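Housekeeping Ops, unit 4 – stayover rooms, floor first
Handout, April 20, 2025

Read before lab. Skekow building, same floor plan as the Fultdale property so dont relearn it.

Order of work for a lived-in room:
Door, lights, quick look. Bin to the litter, not litter to the bin. Floor pick up. Then bed, then surfaces. Vacuum last.

Why floor first – you step on it otherwise. Wrappers get kicked under the bed base, and then it's the next guest who finds them.

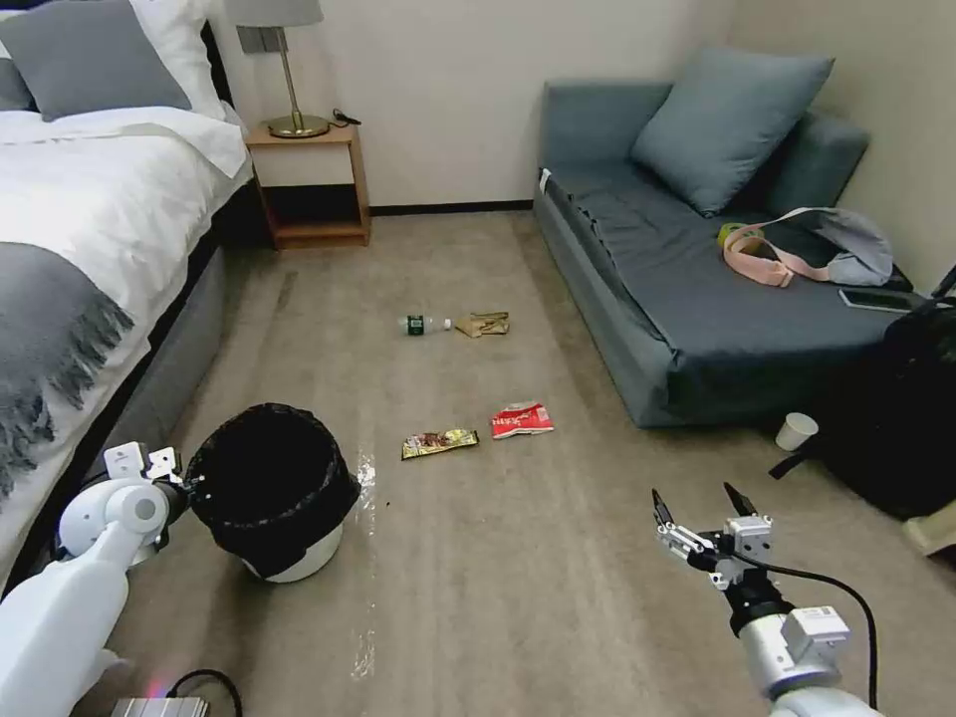

Guest property vs trash. Bag on a sofa = property, whatever is poking out of it. Don't zip it, don't move it to the closet. Cables on a nightstand, same. Bottle or wrapper on the carpet = trash, but pick up the bottle and check for liquid before it goes in. Capped bottles too.

Fultdale has 144 rooms. December log showed 480 floor call-backs, most of them small paper. Brown paper on beige carpet is easy to miss, so look twice, once standing and once crouched at the foot of the bed.

Liners: black, folded over the rim all the way round. Zwahlen sheet says open the bag fully before you start. Knot it, new liner, bin back where the guest had it.

Throws – if the fringe is hanging near the carpet, lift it and look underneath. Smudges on carpet get noted on the Skaretti form, not scrubbed.
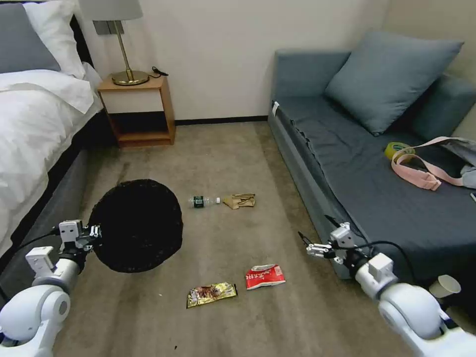

Deniz asked after the last session whether recycling gets seperated in the room or at the cart. At the cart. One bag in the room, sort outside.

Bring gloves, form, pen.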